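Visit to the Dalen Robotics Club Open Day
November 10, 2024

Our school is thinking of starting a robotics club, so three of us drove over to see how the one at Dalen does it. The drive took about 30 minutes. The club meets in the old metal shop behind the main school building. Parking is on the street side, and the door is at the top of the ramp.

Sixten Bråten, who teaches physics and runs the club, met us at the door and gave us a short talk before the students took over. The club has 21 members this year, most of them in their second year. It meets twice a week after school. In the fall they work in small teams on one shared problem, and in January they enter the Vondar Cup, a regional contest for school teams.

The contest task
This year's task is called Mixed Basket. A robot arm has to take grocery items out of a pile and move them to a second place, one at a time. The teams don't know ahead of time how the items will be lying. Points are given for each item moved, and points are taken off for drops and for damaged packages. A round lasts 16 minutes.

The students said the hard part is that groceries are all different. A box has flat sides and is easy to hold. Bags fold up when they are squeezed. Round things roll away if the fingers close a little off center. Anything in a net or a loose wrapper can catch on the gripper.

Watching the teams work
We spent most of the visit with a team called Suline. They have four members and use an arm with a dark gray gripper. One finger has ribs across it, folded like an accordion. The team likes the ribs for smooth items and wants to try a different rib spacing before the contest.

They practice with real packages, a lot of them from a Korean grocery a few blocks from the school. The item that got the most talk while we stood there was a shiny orange cylinder with a strip of orange netting along it and a band printed in Korean. One student wanted to approach it from the end. Another thought the arm should always go for the middle, where the weight is. They had been keeping a notebook of both methods and let us look through it. Each try gets one line with the item, the direction of approach and the result.

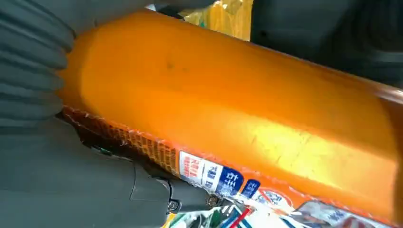 What the students have to do themselves
Every team writes its own control program. Bråten gives them a starting program that moves the arm to a point and opens and closes the gripper, and the rest is up to them. A second-year student showed us the part that decides which item to go for first. It was shorter than I expected. She told us an earlier version had been three times as long and worked worse.

New members begin with a six-week course before they join a team. They learn to wire a motor, read a sensor and stop the arm safely. Nobody runs an arm alone until they have passed the safety check, and there is a stop button on each bench.

The other team we talked to, Vultance, was changing a cable and could not run their arm while we were there. They showed us some drawings for a new set of fingertips and answered our questions about parts and prices.

Costs and space
I asked about money, which will be the first question at our school. Bråten said the arms were bought used and that the club spends more on small parts and replacement fingers than on anything else. Members pay a small fee each term. The groceries come out of the same budget, and sealed items get used over and over.

For space, he suggested at least one bench per team and a locked cabinet. Their own room has 13 outlets, and he would like more.

We left with copies of the six-week course outline and the safety check. The club will let us sit in on a regular meeting before the contest if we write ahead.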